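Home Kitchen Table & Linens Seasonal About Contact

Setting Out Fruit on a Patterned Cloth
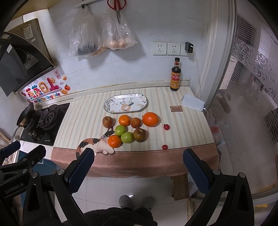
KITCHEN > HOW-TO

I have a weakness for printed tablecloths (ask anyone who has tried to close my linen drawer), and my favorite place for one is the kitchen counter, where I get to look at it all day long. A striped cloth with a cat on it makes me happy before I've even had coffee!

Start with the cloth. Shake it out, lay it flat and let the border hang over the front edge of the counter, then smooth it from the middle outward. Keep it well away from the stove – well away, please, even if that means folding one end under.

Next comes the plate. I like a long white one with a few painted flowers, set toward the back. My old platter has done this job since 2000 and still looks lovely. Leave it empty while you work out the rest, so the flowers get their turn.

Now wash the fruit and dry it thoroughly, as damp citrus will leave marks on cotton. Put the biggest orange one down first, then bring the others in around it, letting a few touch. Tuck 2 green fruits up against the orange ones, and use a brown one where things look too bright. Little red fruits can sit off to the side by themselves.

Step back and look at it from the doorway. If the fruit is hiding too much of your cat, nudge it over, or leave it – I usually do. Everything can stay out for up to 4 days in a cool kitchen in December, less in summer, and softer fruit should be eaten first.

Next: Washing and pressing printed cotton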